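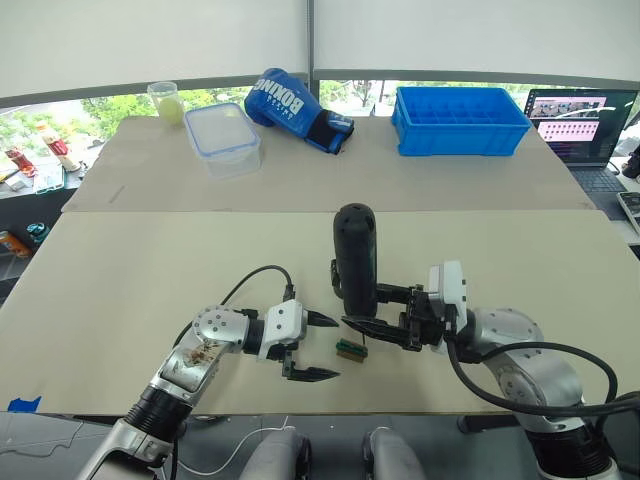 Imside 平天板作業台
メーカー：Wisidwood
分類：作業台・実験台 ＞ 固定高さ式 ＞ 平天板

製品概要

Imsideは、小物の仕分け、組み付け、検品、撮影前の並べ替えなど、卓上で小型の物品を扱う作業を想定した平天板の作業台です。天板は継ぎ目のない一枚板で、上面に溝、段差、縁の立ち上がりを設けていません。標準色は淡いベージュの無地です。消しゴム程度の小さな部材から自立する円筒形の機器まで、天板のどの位置にも同じ条件で置けます。

天板と脚部は別梱包で出荷し、設置場所で組み立てます。天板のみの購入も可能です。既存の脚部に載せる場合は「天板単体でのご使用」の項を参照してください。

主な仕様

品名：Imside 平天板作業台
天板幅：200 cm
天板奥行：標準型、奥深型の2種
天板色：淡ベージュ（標準）、淡灰（受注生産）
上面仕上げ：つや消し、無地
前縁形状：角面取り
均等荷重：200 kg
中央集中荷重：60 kg
脚部高さ調整幅：13 mm（アジャスターによる）
脚部色：淡灰
使用環境：屋内専用
組立：必要（作業者2名）
付属品：六角レンチ、アジャスター用スパナ、座金一式、取扱説明書

荷重値は、アジャスターをすべて接地させ、天板が水平な状態での値です。人が乗る用途、吊り下げ荷重を受ける用途には使用できません。

天板について

上面はつや消しで、天井照明の映り込みを抑えています。色は明度の高い淡ベージュに統一しているため、黒い機器や濃い緑、茶などの部材は輪郭を確認しやすくなります。白色の部材を主に扱う場合は、淡灰の天板を選択してください。淡灰は受注生産品で、標準色との混在注文にも対応します。

木目調や柄入りの仕上げは用意していません。

上面には出荷時点で微細な擦り跡が見られることがあります。検査基準は、天板から60 cm離れた位置で目視し、使用上支障のある傷、欠け、凹みがないこととしています。基準内の擦り跡は交換の対象外です。

硬い角のある物品を引きずると筋状の跡が残ります。位置を変えるときは持ち上げて移動してください。繰り返し同じ箇所に物品を置く工程では、別売の保護シート（透明、つや消し）を併用できます。

卓上の配置

天板前縁から物品までの距離は、作業内容に応じて決めてください。落下防止の縁がないため、転がる物品を前縁付近に横置きする使い方には適しません。円筒形の物品は、底面が平らであれば立てて置き、寝かせる場合は受け台を使用します。ストラップや紐の付いた物品は、紐を天板の内側に向けて置いてください。前縁から垂れた紐は、着座時や通行時に引っかかる原因になります。

小型部材を一点ずつ扱う工程では、取り置きの対象とする部材の周囲を空けておくと手順が安定します。必要な空きは部材と手元の工具の寸法によるため、本製品では推奨値を定めていません。

位置決めと表示

天板上面には目盛り、基準線、位置決め穴がありません。置き場所や作業範囲の表示には、市販の養生テープまたはマスキングテープを使用できます。天板と対比のある色、たとえば青が見分けやすく、前縁の角に貼る短い目印にも使えます。

テープを貼るときの条件は次のとおりです。

貼り付け面の油分と水分を拭き取ってから貼ること。
前縁の面取り部をまたいで貼る場合、端部を下面まで回さず前面で切ること。
強粘着の布テープ、両面テープを上面に直接貼らないこと。
長期間貼ったままにしないこと。日光の当たる場所では周囲との色差が生じます。

剥がした後に糊が残ったときは、中性洗剤を薄めた水を布に含ませて拭き取ります。シール剥がし剤は目立たない箇所で試し、変色がないことを確認してから使用してください。金属製のへらは使えません。樹脂製のへらも、角の丸いものに限ります。

配線

本体にコンセント、配線孔、配線ダクトは備えていません。機器の配線は天板の後縁または側縁から下ろし、脚部の内側に沿わせてください。脚部には結束バンドを通す長穴を設けています。

床面に配線を這わせる場合は、次の点を確認します。

脚部とアジャスターの下に配線を挟まないこと。組立後に台を移動したときは再度確認が必要です。
着座位置の足元を横切る配線には、床用の配線カバーを使用すること。
細い配線は床の色に近いと見落としやすいため、カバーまたは識別テープを付けること。
天板上で余長のある太いケーブルは、曲げ半径をケーブルの仕様値以上に保ち、前縁を越えて垂らさないこと。

別売の配線受け（型式末尾C）は、天板下面の後縁側に取り付けます。前縁側への取り付けはできません。

脚部とアジャスター

脚部は左右の枠と後方の横桟で構成し、前方に横桟はありません。着座作業で足元を使えるようにするための構造です。後方の横桟を外した状態での使用は、横揺れに対する強度が不足するため認めていません。

アジャスターは四隅にあり、それぞれ13 mmの範囲で高さを調整できます。調整範囲を使い切っても水平が出ない床では、敷板で床側を補正してください。アジャスターのねじ部を最後まで引き出した状態では固定ナットが効きません。

キャスターへの交換はできません。移動頻度の高い用途には、同じ天板を使用した移動式のSkastitzシリーズを検討してください。Skastitzは脚部の構造が異なり、荷重値も別に定めています。

設置手順

一、脚部の左右枠を立て、後方の横桟を仮留めします。
二、天板を上面を下にして保護材の上に置き、下面の埋込みナットの位置を確認します。
三、天板を二名で持ち上げて表に返し、脚部に載せます。
四、下面から座金とボルトを入れ、四隅を仮締めします。
五、横桟、天板の順に本締めします。
六、設置場所で水準器を上面の中央と両端に当て、アジャスターで水平を調整します。
七、固定ナットを締め、天板の角を手で軽く押して、がたつきのないことを確認します。

ボルトの本締めに電動工具を使用しないでください。締め過ぎにより埋込みナットが空転した場合、下面の補修が必要になります。ボルトは使用開始から一か月後に増し締めし、以後は定期点検に含めてください。

天板単体でのご使用

天板単体の購入では、下面の埋込みナットの有無を選択できます。「ナットなし」を選んだ場合、下穴は脚部側の寸法に合わせて購入者が加工します。下穴は天板を貫通させないでください。切断、上面への穴あけ、前縁の再加工を行った天板は保証の対象外です。

前後の支持点が天板の端から大きく内側に入る脚部では、前縁に荷重をかけたときに天板が浮くことがあります。支持点の位置は図面で指定しています。指定範囲を外れる場合、本ページの荷重値は適用されません。

複数台を並べる場合は、別売の連結金具で下面同士を固定します。連結した状態でも継ぎ目の段差は完全にはなくならないため、継ぎ目をまたいで精密な物品を滑らせる用途には適しません。

手入れ

日常の清掃は乾いた柔らかい布で行います。汚れが落ちないときは、固く絞った布で水拭きした後、乾拭きしてください。水分を前縁の面取り部に残さないようにします。

使用できないもの：
塩素系漂白剤
シンナー、アセトンなどの有機溶剤
研磨剤入りの洗剤、メラミンスポンジ
スチームクリーナー

消毒用アルコールは布に含ませて短時間拭く使い方に限り使用できます。直接噴霧した場合、つやむらが生じることがあります。

インク、機械油は付着後すぐに拭き取ってください。時間が経過したものは淡色の天板では跡が残ります。

別売品

保護シート（透明、つや消し）
配線受け（型式末尾C）
連結金具
アジャスター補修セット
淡ベージュ補修ペン（前縁の小さな欠け用。上面には使用不可）

補修ペンの色は標準色に合わせています。使用年数の経過した天板では色が一致しません。

梱包と納入

天板は四隅に保護材を当てて個別に梱包し、脚部と付属品は別の箱に入れて出荷します。納入は建物入口での引き渡しが標準です。室内への搬入と組立は、注文時に申し込まれた場合に限り、納入代行のReuterが行います。

エレベーターを使用する建物では、かご内の対角寸法を事前に測定してください。天板は分割できません。搬入経路に曲がり角がある場合は、通路幅と角の図を添えて問い合わせれば、搬入の可否を回答します。

梱包材の引き取りは組立を申し込んだ場合に含まれます。入口引き渡しの場合、梱包材は購入者側で処分してください。

保証

保証の対象は、通常の使用で生じた脚部の変形、埋込みナットの脱落、天板の反りです。上面の擦り跡、テープの糊残り、日光による変色、落下物による凹みは含みません。天板の反りは、荷重を除き、水平に設置した状態で測定します。申請時には測定箇所と測定値を記入した用紙を提出してください。

変更履歴

7月出荷分より、脚部の長穴を片側のみから左右両側に変更しました。天板の寸法、埋込みナットの位置に変更はなく、変更前の脚部にも現行の天板を取り付けられます。

技術的な問い合わせ

Wisidwood 作業台製品担当 Alaric Kincaid
図面の請求、荷重条件の確認、受注生産色の納期は、問い合わせフォームで「Imside」を選択して送信してください。図面はPDFおよびDXFで提供します。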